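Home | Meetings | Members | Archive | Contact

Print this page | E-mail this page

Ekbridge Handheld and Retro Gaming Society
Minutes of the General Meeting, May

Present: Satish Reddy (chair), Sverre Halvorsen (secretary), Špela Janevski, Cleiton Leite, Vasanthi Marar, and members as entered on the attendance sheet.

The chair called the meeting to order at 7:05 p.m.

1. Minutes of the previous meeting

The minutes were approved with one correction. Under item 4, "Bakley save converter" should read "Bakley save manager." The secretary will amend the posted copy.

2. Online library

Ms. Janevski reported that the Society's library of homebrew and freely licensed games now holds 200 titles. Each entry lists the author, the license, the version number and the systems on which the game has been tested. Thirty-nine entries still lack a license statement. Ms. Janevski has written to the authors where an address could be found, and has hidden the download link on those entries until a reply is received.

Mr. Leite asked whether hidden entries should remain in the search results. It was agreed that they should, with the note "download pending."

A member asked whether the library would accept copies of commercial games that are no longer sold. The chair restated the existing rule that only games released for free distribution by their authors may be posted. No change to the rule was proposed.

3. Drurkatgate tournament

Ms. Marar presented the draft schedule for the joint tournament with the Drurkatgate club. Play will open at 10 a.m. and the final is set for 4:30 p.m. The puzzle bracket will be played on original handhelds. The racing bracket will be played under emulation on the Society's own desktop computers, all using the same emulator version and the same controller settings.

Discussion followed on the use of save states. Mr. Halvorsen held that they should be turned off in every bracket. Ms. Marar noted that Drurkatgate allows them in practice rounds and that its players would expect the same at the joint event.

Moved by Mr. Halvorsen, seconded by Mr. Leite: that save states be turned off in all scored rounds and allowed in practice rounds. Carried.

Ms. Marar will send the revised rules to Drurkatgate and ask for written agreement before entries open.

4. Equipment

Mr. Leite reported on the desktop computers. Two machines have dropped below full speed during racing games, and in both he considers the graphics card to be the limit. He proposed replacing the cards and leaving the other parts as they are. He further asked that one emulator configuration be copied to every machine, with frame skipping turned off, so that no player has an advantage from the choice of seat.

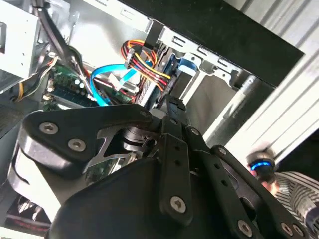
The meeting agreed to the common configuration. On the matter of the graphics cards, the chair asked for two written quotations before any money is committed. Mr. Leite will bring them to the next meeting.

Mr. Leite also asked that members not install personal software on the tournament machines. Accounts will be changed so that an administrator password is needed.

5. Pinto project

Ms. Janevski gave an update on Pinto, the side-scrolling platform game being written by members. The first 7 levels can be played from start to finish. The known faults are a missing sound effect on the ladder, a jump that fails at the left edge of moving platforms, and a pause menu that does not return to the correct option.

The level file is limited to 4000 tiles, and the proposed cave level goes over that limit. Members discussed dividing the level in two or raising the limit. Ms. Janevski preferred dividing it, as older handhelds load the larger file slowly. The meeting left the decision to her.

Mr. Reddy asked that test reports name the device and the build number. Several reports received in the past month gave neither and could not be followed up.

6. Other business

Mr. Halvorsen asked that members return borrowed memory cards and chargers, labeled, before the tournament.

A proposal to move the start of general meetings to 6:30 p.m. was put forward by Ms. Marar. After a short discussion it was held over, and the secretary will ask members for their preference by e-mail.

7. Adjournment

The meeting adjourned at 8:50 p.m.

Minutes recorded by Sverre Halvorsen, secretary.

Print this page | E-mail this page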